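Workshop notebook, bedding bench and bedroom corner
October, started 9.20

Good morning's work on the duvet cover samples, writing it up while the kettle is on. Hatem Tawfik dropped off the second Belkadi batch yesterday afternoon and I've been itching to get one on a bed ever since. Plain white, stripe woven in, 573 on the swing ticket (their style number, not a thread count - I got excited for a minute).

Washed two covers at 40, one tumbled on low, one on the line out the back. Line-dried one came up crisper and I love the feel of it, but it holds a fold like cardboard. Tumbled one is much softer and falls better over a mattress edge. Measured both flat on the bench afterwards. Tumbled cover lost 20 mm in length, line one lost 12. Both inside what Andthorpe will accept, so no drama there.

Stuffing the cover. Tried the burrito roll again, start to finish 66 seconds, my best yet!! The old way (arms in, grab the corners, shake like mad) took me nearly twice that and I still had a lump at the bottom. The Belkadi corner ties really help. They are long enough to knot with cold fingers, which the Clokix ones never were. Please, whoever talks to Clokix next, ask for another 3 cm on the ties.

Then making the bed properly. Order that works best for me:
bed skirt straight first, then leave it alone
duvet on, pulled down from the foot end until the overhang looks right
walk round, smooth from the middle out
turn the top back last, one fold
pillow up against the headboard

I used to turn the top back before smoothing and it drags the whole thing crooked. So pleased to have finally worked that out.
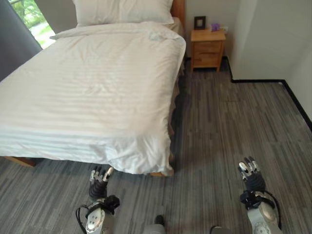

The stripe is the bit I keep going on about. It's so quiet that you hardly notice it from the door, then the window light gets across it and there it is. White on white could easily look like a hospital, and next to the honey wood of the headboard it looks warm to me. The creases up by the fold don't bother me either, though Andthorpe may want it pressed. Hatem says steam it on the bed, 37 passes if that's what it takes. I'd leave it.

Nightstand can stay where it is in the alcove, the light wood goes well with the bed. Might try the grey cover from Funomis next to see if it goes dead against the carpet tiles and the dark curtain. I suspect it will, but it deserves a go.

To do:
second wash on both covers, same settings
re-measure, length AND width this time
ask Belkadi if the ties come in white
find the good fabric steamer, last seen under the cutting table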